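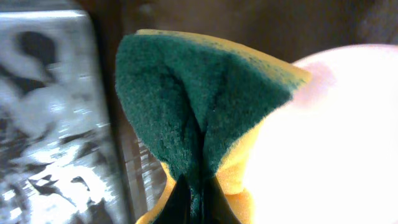
Making Turine: A Report on Our Small-Press Magazine Project

Submitted by Catríona Flanagan, for the group (Catríona Flanagan, Lakmal Siriwardena, Kirsty Carnegie)
Independent Publishing Studio, tutor Sheena Hepburn

Where the idea came from

The three of us had been collecting zines for a long while before this class came along, and when Sheena asked us to propose a publication I think we had all secretly been hoping she would. Kirsty had a shoebox full of photocopied poetry pamphlets, Lakmal had bought nearly every comic sold at the Irkwood book fair, and I was the one with the letters pages, which I still think are the best part of any small magazine. We spread everything out on the studio floor one afternoon and talked until the building closed. By then we had a name, Turine, which comes from a misspelling of "touring" in one of Kirsty's pamphlets, and a theme for the first issue, which was places people wait.

We wanted bus shelters, clinic corridors, the bench outside the principal's office, that sort of thing. We wanted drawings and short writing side by side, with neither one there to decorate the other.

The open call

We put up posters around campus and in town, and Kirsty wrote a lovely, friendly text for them that asked for "up to 1,000 words, or whatever you can draw on one page." By the closing date we had 31 submissions, which was far more than we had dared to expect, and reading them all took most of November. We met in the evenings, usually with soup, and read the writing out loud to each other. I would really recommend this to any group doing the project after us. A piece that looked slight on the page would suddenly be very funny when Lakmal read it, and one or two that we had all marked as favorites went a little flat in the air.

Choosing was harder than we had imagined. We disagreed for a whole evening over a long story set in a ferry terminal, which Kirsty loved and I found slow. In the end we asked the writer if we could run the middle section by itself, and he was kind enough to agree - and I will admit here that on the printed page it is the piece I go back to most.

Everyone who sent something in got a reply from one of us. We divided them up and wrote each one by hand, which set us back by a week.

Design and format

Lakmal took charge of the layout. His first version used a tall, narrow page, a bit like a restaurant menu, and we were all charmed by it until we laid out the longer stories and saw how many times a reader would have to turn over. The second version was nearly square. It gave the drawings room, and two columns of type sat in it comfortably.

For the text we chose a plain serif called Danko, and for the titles we cut letters out of colored paper and scanned them. The scanning was my job and I did it badly the first time, with the lid open, so that every letter had a gray fog behind it. We did them all again. Sheena pointed out that our page numbers were so close to the fold that they would disappear once the magazine was stapled, and she was quite right.

Printing

We printed at Clunik, the shared print workshop, where Hamish Yule taught us to use the stencil duplicator. He let us make our own mistakes with the test sheets, for which I am grateful now, though I was less so at the time. We used two inks, a deep blue and an orangey red, and where they overlapped they made a brown that none of us had planned and all of us liked.

The run was 90 copies. With the test sheets and the spoiled pages we went through roughly 3,000 sheets of paper, and that is the figure I would most like to bring down if we do a second issue. A good deal of the waste came from one page where the red kept landing too far to the left, cutting a woman's hat off her head. Hamish finally had us print that page at the end of the day, slowly, and it came out fine.

Folding and stapling took a weekend. Kirsty's mother came and helped, and so did two of our contributors, and we had the radio on.

The launch, and how it was received

We launched Turine in the back room of the Irkwood library with a table of copies and four short readings. Contributors got theirs free and the rest went for whatever people wanted to put in the jar. Several visitors asked when the next issue was coming, and one gave us a poem on the spot, written on the back of a receipt, which we have kept for the next folder.

What we would change

We would start the layout while the call was still open, even with dummy text. We would agree beforehand how to settle a disagreement. And we would make the letters page I wanted from the beginning, which got dropped for lack of room - there is already enough mail for one.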